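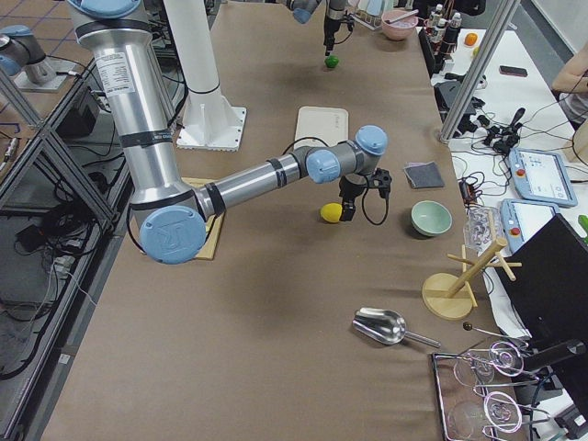
1/ Kitchen table reset, thread time!
I have been looking forward to this one since July. The long table got fresh brown paper and everything that lives in the Lenihan cupboard is coming out so I can decide what earns a shelf.

2/ Brown paper is my favorite table cover and I will not be talked out of it. I get the 40 foot roll from Grudier. Crumbs, tea drips, pencil notes – it takes all of it, and then you just roll it up and start over.

3/ The pale green bowl stays!! Ceramic, smooth glaze, the right size for one very serious portion of oatmeal. I bought 4 of them in Trostberg and would happily have carried home 6.

4/ Mug tree: also staying. I used to stack my mugs and chip them. Wooden pegs fixed that overnight. Get one with a wide round base or it will tip the first time you hang a heavy mug on one side.

5/ Metal scoop goes in the flour bin, cutting board goes upright by the stove, gray cloth gets folded over the oven rail. Pink bowl is for spoons now. I love a bowl with a job. 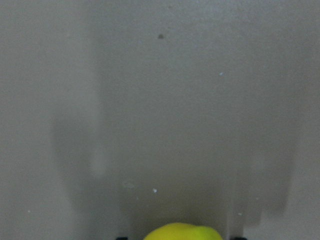 6/ Color is the part I get most excited about. My whole Retoren shelf plan is built on quiet backgrounds with one loud thing on each level. Look at that yellow against plain pale gray, even with a big soft shadow over it – it just glows! So the top shelf gets one bright round thing and nothing else.

7/ Next up is the spice shelf, and I have 40 labels to write first. Send me your favorite pens, please. Mine all smudge.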